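The Sweet Potato Bug: A Gallery
Skemusach simulation log, collected by Elisa De Luca

I love a good failure, and this one kept us happily confused for most of January. Our pick-and-place policy, Dramon, had been cruising along on produce in the simulator, and then we gave it one sweet potato in a basket and the grasp checker started reporting success on attempts where nothing had been lifted. Out of 414 runs, 382 came back marked as a good pick. We were thrilled for an entire afternoon! Then we started pulling renders, and these are my favorites.

Our target, close up. White basket, slotted walls, one sweet potato, plenty of space on either side. We thought of this as the easy level, so naturally it's where everything came apart. The checker was supposed to wait for contact at both fingers and then for a change in height. It was doing the first part and skipping the second whenever the two messages arrived in the same step. 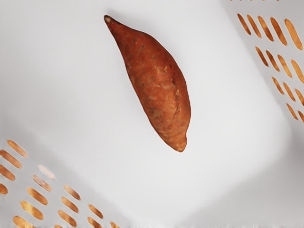
Festine wrote in to ask whether a stale contact flag could do the same thing, having lost a week to one on a drawer-opening task where the flag was never cleared between episodes. Great question, and yes! We found one of those too, a smaller cousin of the main bug. Clearing it at reset fixed a handful of the false positives but left most of them standing.

Pulling back for the wide view, because the second half of the problem was in the arm. With the checker happy, the planner went straight on to its next move, and the next move assumed the hand was carrying something. On a real table that's how you knock over somebody's coffee. We ended up adding a hold: no confirmed lift, no travel. It's two lines of code and I am unreasonably fond of them.

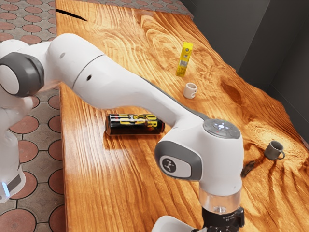
The arm over the table, with a can, mugs and juice in the neighborhood.

Back to the basket from straight overhead. I went through a big stack of renders like this one, comparing each with what the log claimed, and it's the view I'd recommend to anyone chasing a similar fault. You can tell at a glance what is lying in the basket, and the log can't argue with you. We now save an overhead render with every run marked as a pick.

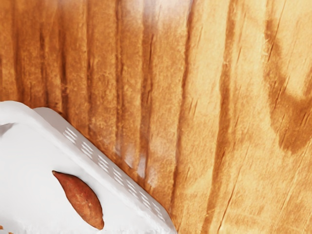

Page last changed: 22 May 2021

The repaired checker has since been through 4000 fresh runs, and the false picks from that message timing are gone. The real success rate is a good deal humbler than the one we celebrated, but it's ours and we can work with it! Next I want to try the same height test on soft packaging, where the contact readings are a lot messier. If you've got a checker that lied to you, please send me the story.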